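Piqué (weaving and knitting)

Piqué, also spelt pique, is a family of textured fabrics marked by raised cords, ribs or small geometric cells on the face of the cloth. The name is used for two constructions that have little in common beyond their appearance. Woven piqué is a cotton cloth with a stiffening or stuffing yarn carried behind the face. Knitted piqué is a weft-knitted fabric in which tuck stitches are arranged to give a pattern of small hollows. The word comes from the French piquer, to prick or to quilt.

Woven piqué

In its classic form, woven piqué has two warps and at least one weft. The face warp is woven in plain weave with a fine weft. The second warp, called the stitching warp, is held under higher tension and lies behind the cloth, rising at intervals to pass over a face pick and draw it down. The line of depressed picks forms a furrow across the cloth, and the fabric between two furrows stands up as a cord. Cords in a true piqué run across the width from selvedge to selvedge.

Thicker weft yarns, known as wadding picks, may be laid between the face cloth and the stitching warp to make the cord fuller. They are not interlaced with the face and can be pulled out of a cut edge. Cloths without wadding are lighter and flatter.

Bedford cord is often grouped with piqué but differs in direction, its cords running along the length of the cloth. Marcella is a related double cloth with a quilted figure, used for the fronts, collars and cuffs of evening shirts and for white waistcoats. Bird's-eye piqué and waffle piqué are named after the shape of the cell. Some cloths sold under these names are single cloths woven on a dobby loom, and textile dictionaries differ on whether they should be called piqué at all.

Knitted piqué

Knitted piqué is made on circular machines. A tuck stitch is formed when a needle takes a new yarn without casting off the loop it already holds. The held loop and the tucked yarn are then cleared together at a later course. Tucking makes the fabric wider, shorter and thicker than plain single jersey made from the same yarn on the same machine, and it opens small gaps between the wales.

In single piqué, tuck and knit courses alternate in such a way that neighbouring wales tuck on different courses. In double piqué, each tuck is repeated on a second course before the loop is cleared, which gives a larger cell. The name Lacoste is used in many mills for one arrangement of this kind, although the sequence it refers to varies between countries. The cell structure is often more distinct on the technical back, and the fabric may be made up with that side outwards.

A separate group of fabrics, Swiss double piqué and French double piqué, is knitted on rib machines with two sets of needles. These use miss stitches in place of tuck stitches. They are firmer and narrower than the tuck fabrics and were widely used for outerwear before the spread of interlock. The two differ only in the order in which the courses are knitted.

Yarns

Combed cotton is the usual yarn for both kinds. Polyester and cotton blends are common in workwear and school uniform, where resistance to shrinkage and quick drying are valued over softness. Polyester alone is used for sports clothing. A small share of elastane may be plated with the ground yarn to improve recovery — the return of the fabric to its original size after stretching.

Finishing

Knitted piqué leaves the machine as a tube. It is scoured, bleached where necessary, dyed, and either finished in tubular form or slit and dried on a stenter. Overfeeding on the stenter allows the fabric to relax in length. If it is dried under too much lengthwise tension the cells are drawn out of shape, and the cloth will shrink in length at the first wash. Compacting is used to reduce this effect.

Washing is normally carried out at 40 °C. Woven marcella for evening dress may be starched.

Uses

Woven piqué is used for collars, cuffs, waistcoats, summer dresses, children's clothes, bed covers and hats. Knitted piqué is chiefly associated with the polo shirt, a short- or long-sleeved garment with a soft collar and a short buttoned placket. The collar is commonly knitted separately on a flat machine as a shaped strip with a finished edge, then joined to the neckline, and the join covered with tape. Self-fabric collars, cut from the same cloth as the body, require an interlining to hold their shape.
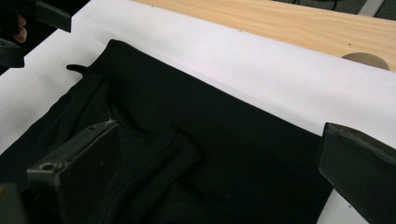
A folded black garment, apparently a polo-style shirt, with the collar raised from the body.

Faults

Common faults in knitted piqué include barré, a horizontal striping caused by differences in yarn or feed tension; dropped tucks, which leave a break in the cell pattern; and spirality, in which the wales lean to one side after washing. Snagging is more frequent than in plain jersey, as the tucked loops are less firmly held. In woven piqué the main fault is uneven tension in the stitching warp, seen as cords of unequal height.

See also

Bedford cord
Interlock
Marcella
Single jersey
Tuck stitch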